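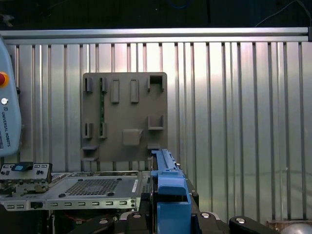

Success rate is the wrong headline number for robotic disassembly, and I would like our field to stop leading with it. The latest Evis report on taking apart desktop computers and server hardware is a good place to make the argument, as the work is careful and the headline still misleads. Its protocol scores an episode as a success when the target part ends up in the right spot outside the machine. By that rule a memory module eased out and one wrenched out count the same. The hardware at the cell already suggests a better rule. The plate fixed to the corrugated wall has narrow slotted holders, raised blocks and a thin green circuit board strip standing upright, and a fixture like that can be read as a gauge. If a part has to sit in a narrow slot to be counted, its final position is checked to the tolerance of the slot, and no human labeler has to judge it.

Margarida Valente made a version of this point in April, when the Trendthorpe group released its own results. Her proposal was to score contact as well as outcome: record wrist force through the whole episode, and fail any run that exceeds a fixed limit on a part that was not the target. Yolanda Van Dusen objected that force limits vary too much between machines to be fixed in advance. I think she is right about the limits and wrong about what follows from that. A limit can be set per machine, published with the data, and argued over later. 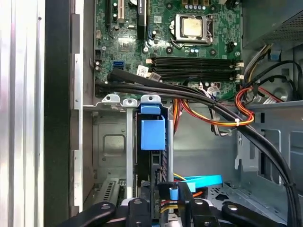
The reason contact matters so much is cabling. A drive cage in a desktop tower is rigid and its position can be estimated well. The bundles that run across the board and down the side of the chassis are neither rigid nor in the same place twice. Power leads loop back on themselves, and a cable tie turns several soft objects into one stiff one. A policy that reaches a drive handle by pushing through such a bundle has learned something, but it has not learned disassembly.

The Evis authors report 56 successes with the Rocha controller over their full test set. They then reviewed 20 of those by hand and found 4 in which a connector outside the task had been pulled partly loose. This appears in an appendix. It belongs in the abstract, next to the main figure, and I would say the same of our own Monham results, where we did no such review at all.

A fair reply is that hand review is slow, and that 20 episodes is a small sample. Both are true. A small audited sample still tells a reader more about damage than a large one scored only on where the part landed. I would ask for 2 numbers in every future report - placement as it is scored now, and placement with no unintended contact above the stated limit. The second number will be lower, and comparisons between labs should be made on it.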